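**To:** Retamal Fund, Rural Services Program
**From:** Pilar Benítez, Gunmont Public Library
**Re:** Home delivery of library materials, progress report for the period ending in May

The home delivery service is running on all the routes named in the grant agreement. Drivers go out of the main library in Gunmont and out of the Skalolton branch. The Plollar route, which was behind at the time of our last report, started in the second half of the period and has kept to its schedule except during the road closure described below.

## Delivery routes

We now run 4 routes. Two leave from Gunmont, one from Skalolton, and the Plollar route starts in Gunmont and ends in Skalolton so the driver can drop off branch transfers on the way. Combining the transfers with the Plollar run was not in the original plan. It saves a separate trip and the branch gets its holds sooner.

Each patron gets a visit every 3 weeks, which matches the loan period. We had planned to let patrons pick their own interval. That worked for a short while and then the schedule got too hard to keep, with the same driver passing the same house on different trips for different people in it. We wrote to everyone before changing it. A few patrons asked for more books per visit to make up for the longer wait, and we raised the limit for home delivery cards.

The county closed the Plollar bridge for deck repairs partway through the period. The detour goes up through the old quarry road and adds a lot of driving for the last stops. We moved the start of that route up to 7 a.m. while the bridge was closed and called each patron first to ask whether an early visit was all right. Most said yes. For the ones who said no, we mailed materials at our own expense, and those costs are not charged to the grant.

## Packing and returns

At the start of the grant we packed orders in canvas totes bought with project funds. They hold up well but they did not come back in the numbers we needed. Patrons liked them and kept them. Washing was also a problem, as the main library has no laundry and staff were taking totes home.

We now use paper bags with handles for most deliveries and keep the totes for large print and audiobook sets, which are heavier. A slip with the patron's route and stop goes inside the bag, under the top book, so no name shows from outside. Patrons can send returns back in the same bag if it is in decent shape. 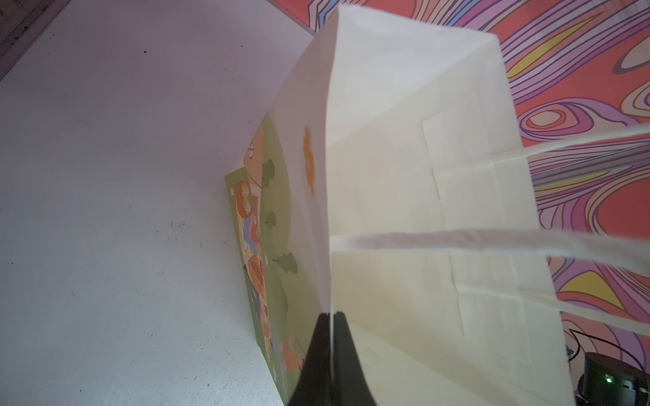
*White paper bag with twisted paper handles.*

The change has moved a small amount from the equipment line to the supplies line. It is within the transfer allowance in the agreement, and the detail is on the budget sheet sent separately.

Returns are checked in at a separate station in the back workroom and held overnight before going on the shelf. This was a request from the circulation desk, which was finding home delivery returns mixed in with the drop box and marking them late. Late marks on delivery cards have now been turned off in the system altogether.

## Choosing materials

Patrons can order by phone, by mail or through the catalog. Phone is by far the most used. We staff the line in the mornings, and outside those hours there is an answering machine that is checked before each packing day.

A good share of patrons do not ask for titles. They ask for a kind of book, and the staff member who packs for them keeps a reading card with likes, dislikes and what has already gone out. The cards are on paper. We tried keeping them in the catalog software, but the notes field is short and visible to every desk in the system, and some of what people tell us is private. The paper cards stay in a locked drawer and are destroyed when a patron leaves the service.

Westerns, mysteries and cookbooks go out most. Requests for Spanish titles have grown since the Plollar route opened, and our own shelf is thin. We bought new Spanish fiction and large print from the collections line during the period and will spend the rest of that line the same way unless you object. Please let us know if you would like to see the order list first.

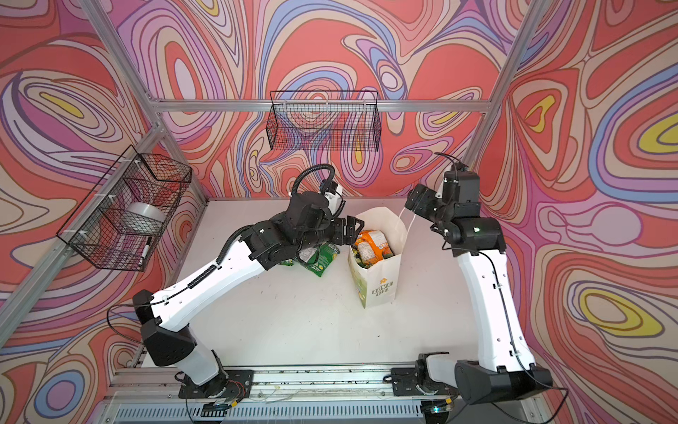 Audiobooks on disc are getting harder to buy. Several of the series our patrons follow are no longer issued in that format. We have started lending a small stock of players that take a cartridge, and the drivers show people how to use them at the door. The players are simple, with large buttons, but charging them is a sticking point for some. Drivers now swap a charged player for a used one at each visit when the patron asks for it.

## Local history readings

The agreement includes a modest amount for printed local history. We have used it to reprint *The Gunmont Flood Letters*, a booklet first put out in 1948 and long out of print. The text was retyped in large print by branch staff at Skalolton. The original has a fold-out map that we could not reproduce at a readable size, so the map was redrawn on facing pages with the old street names kept.

The booklet goes out to any home delivery patron who wants it, to keep. It has brought in more phone calls than anything else we have sent. Several callers had corrections — mostly to the spelling of family names, and one about where the feed store stood. We are writing these down and will print a correction sheet. We would like to do a second booklet from the school newsletters in the library's basement files, and will send a request for that use of funds before starting.

## Staffing

The Skalolton driver position was vacant for the first part of the period. Gunmont drivers covered the route on alternate weeks, and some visits were skipped. The position has been filled from within the branch, and the new driver already knew most of the patrons from the desk.

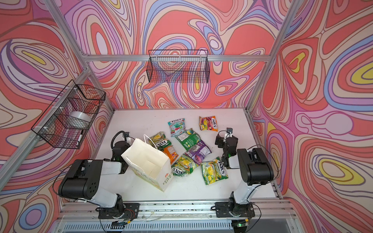
All drivers have finished the safe lifting and defensive driving courses. The training we had planned on working with patrons with memory loss was put off by the provider. We have found another provider in the county and expect to hold it early in the next period, at a slightly higher cost. The difference will come from library funds.

We also wrote down what a driver should do when a patron does not answer the door. Until now each driver handled it in their own way. The driver now calls from the vehicle, waits, leaves a card, and tells the desk before the end of the shift. The desk then calls the contact the patron gave at sign-up. It has been used a number of times, and in most of those the patron was at an appointment and had forgotten the visit.

## Problems and open items

- The lift gate on the Gunmont van failed its inspection. It has been repaired under warranty, but the shop kept the van longer than promised and we used a staff car in the meantime.
- Sign-up forms from the Plollar clinic are still arriving without a phone number. We have asked the front desk there to use the newer form, and the old ones have been picked up.
- We have not yet done the patron survey. The draft was too long and is being cut down. It will go out with deliveries and come back with returns.
- Two patrons live past the county line. We are serving them for now and have written to the neighboring system — no reply yet.

## Next period

Work planned for the next period is the survey, the memory loss training, the correction sheet for the booklet, and a review of the interval between visits once the bridge has been open for a full round. We also want to look at adding stops at the senior apartments in Skalolton, where residents have asked for a shared shelf in the lobby as well as visits to the door. The building manager has agreed to the shelf and is waiting for us to supply one.

No change to the grant end date is requested. Receipts for the period are held at the Gunmont office and can be sent on request.

Pilar Benítez
Outreach Services, Gunmont Public Library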